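Home | Stories | Workshops | Back issues | Contact

Can a machine do the fiddly jobs yet?

The repair shop sits on the ground floor of an old shoe warehouse in Clurodley, between a bakery and a place that sells fish tanks. It opens at eight in the morning, and by the time I got there on Saturday the bench lamps were on and the coffee was already going cold. The owner fixes office computers for a living – mostly tired desktops that come in by the pallet, get stripped, cleaned and sold on to schools and small firms. For the past two years a robot arm has been working in the back room. I had wanted to see it ever since a reader wrote in about it.

"People expect it to be fast," the owner told me, pulling out a stool. "It's slow! You could eat your lunch. But come back after lunch and it's still going, and that's the part I like."

The arm runs on software the shop calls Wusix, which grew out of a project in Wukholm and has been patched and argued over ever since. The owner's business partner, who used to build kitchen cabinets and still talks like a carpenter, looks after the training side. They began with the chores you might guess: wiping down cases, sorting screws into trays, coiling power cords. Wiping went well. The cords were a disaster.

"A cord never lies the same way two times," the partner said. "You and I don't even think about it, we just grab it. The arm had 229 tries at one cord in a single week and I would call maybe a handful of them pretty." Sorting screws went much better, as long as the screws were spread out. In a heap they beat it every time.

I asked about home chores, which is what everybody asks about, and both of them laughed. The partner had taken an older arm home one April and set it up beside the sink. It could put mugs on a shelf. It could fold a dish towel, if you laid the towel flat first, by which point you may as well fold it yourself. "My kids loved it," the partner said. "They'd cheer for every mug. But a kitchen is a mess of different things, all in the wrong place, and somebody keeps moving them. A computer case is kinder. The screws are where the drawing says they are."

That seems to be the pattern wherever you look. A small bakery supplier in Văduva, run by a friend of the shop, has a machine that loads trays all night and can't be trusted with a paper bag. Give it the same tray in the same spot and it's wonderful. Give it something that crumples and you'd better stand close by.

So what has changed? Touch, mostly, the owner thinks. The newer fingers can hold a part lightly and notice when it catches. Last winter the shop kept a notebook on memory sticks, which need a firm push at both ends. Out of 182 sticks, the arm seated 143 with no help. "I was dancing," the owner said. "My first week in this trade I did worse than that, and I had a boss yelling at me."

The rest went into a column headed "human," and the two of them go over that column together on slow evenings, looking for what the failures share. Some were down to bad light. A few were down to a latch that hadn't been pushed all the way open. I liked how cheerful they were about it all – neither one pretends the arm could run the shop, and neither one wants to go back to sorting screws by hand.

"Ask me again when it can do the cords," the partner said, and went to answer the phone.

Processors are the job the owner was keenest to talk about, and the one that still gets everyone in the room leaning in. A memory stick will forgive a bit of a shove, but a bent contact in the socket can finish off a board. "You hold it by the edges, you get it level, and you let it settle," the owner said. "No pushing. I say that to new people and I suppose I'm saying it to the arm as well." On the Dell board, with the socket's metal frame up and the grid of contacts showing, the chip was still at a slight tilt between the black fingers, and there were faint dark smudges on its silver top. The owner fusses over those smudges more than I'd have guessed. Cleaning a chip is next on the list of chores to teach, and the partner has already started saving up cotton swabs.

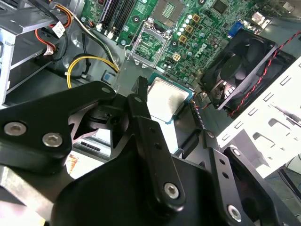
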